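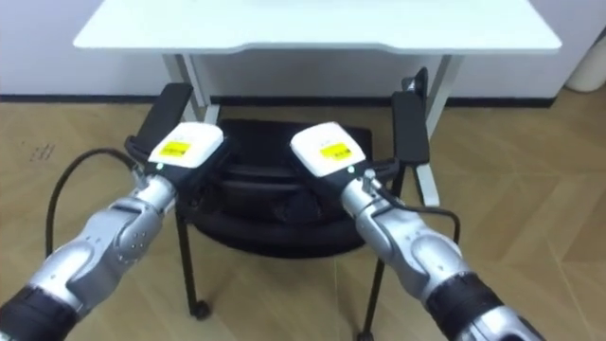

3. Collecting the Demonstrations

3.1 Task and setting

Our learning system needs to see a chair being moved many times before it can move one itself. We chose chairs because they are everywhere in offices and because they are a wonderful test of whole-arm control. A chair on casters does not go where you push it. It swings, it drifts, and its wheels remember the last direction they rolled in. A policy that has only seen one kind of start will fail as soon as the wheels point another way, and this made us care a great deal about variety in the starting positions.

All demonstrations in the Jirnus set were gathered at our Trurkden site with a two-armed robot driven by a person. The operator holds a pair of small leader arms, and the robot's arms copy their motion. We record joint positions, gripper commands and the head camera view for both arms, even in episodes where only one arm does the work. Early on we considered dropping the idle arm from the logs to save space. We are very glad we kept it, as the way operators park the free arm carries useful information about how to stay clear of the furniture.

3.2 Episode types

We split the work into 4 episode types: pulling the chair out from the desk, turning it in place, pushing it back under, and lining it up with the edge of the tabletop. Each episode has one goal, stated to the operator as a single plain sentence before recording starts. The same sentence is stored with the episode and later serves as the language input to the policy.

An episode may last no longer than 30 seconds. Operators told us this felt tight in the first few days, and then quite natural. Short episodes are also much easier to review, and a bad one costs very little to throw away.

Between episodes the chair is moved by hand to a new start. Jasmina Golob wrote a small tool, Studa, that picks a starting angle and distance at random and shows them on a screen next to the operator. Before we had it, people kept placing the chair in the same few comfortable spots without noticing. The change in coverage after we began using Studa was the most exciting result of the whole collection phase, and it came from a tool that fits on one page of code!

3.3 Choosing where to make contact

We do not tell operators where to touch the chair. Some like to work at the edge of the seat, others prefer the armrests, and a few switch between the two within one episode. Figure 2 shows one arm with its tip at the edge of the seat cushion. Contact at the seat keeps the push low, and in our trials it made the chair less likely to spin. The armrests give a longer lever and are the better choice for turning. We wanted both habits in the data, so Selma Nedeljković and Blagoje Bošković, whose styles differ the most, were given equal shares of every episode type.

Figure 2. Head camera view during chair collection, with the tip of one arm close to the left edge of the seat.

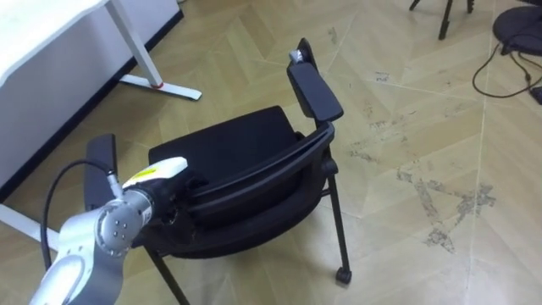
3.4 Review and final count

Every episode was watched in full by someone other than its operator. Reviewers marked an episode as good, usable or rejected, and wrote a short note when they rejected it. The most common notes were "goal not reached" and "arm touched desk." We kept the usable group on purpose. Many of these episodes contain a slip followed by a neat recovery, and recoveries are exactly what a policy needs when its own pushes go wrong.

After review, 2724 episodes remained. A further 273 were rejected and are stored separately, with their notes, for anyone who wants to study failure detection. Ludmila Šťastný has already used them to train a simple success classifier, described in Section 5.

One weakness should be stated plainly. All episodes use the same floor, and casters behave very differently on carpet. We would love to repeat the collection on other surfaces, and the procedure above needs no changes for that.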